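About Briltel Home Organizing
Search this site Go
Print this page | E-mail this page
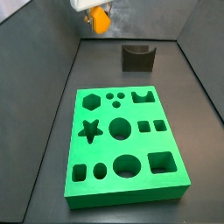
ABOUT US / Who we are

Briltel was started by Laurinda Pinheiro and Aino Karppinen, after they had emptied a family house together and saw how heavy this work is for one person. Today we are 19 people in 2 offices, Carvalho and Ganness.

We help with closets, garages, attics and home papers. The first visit takes up to two hours and we do not throw away anything without your yes. Things in good condition we bring to charity shops of your choice, and you receive the list by e-mail.

Raquel Baptista plans the visits. For moving to a smaller home, please ask for Simão Ramalho. In February the Ganness office is open only in the mornings.

Recent items
Paper files: what to keep
Sorting a garage in one weekend
Kiri Kerslake joins our Carvalho office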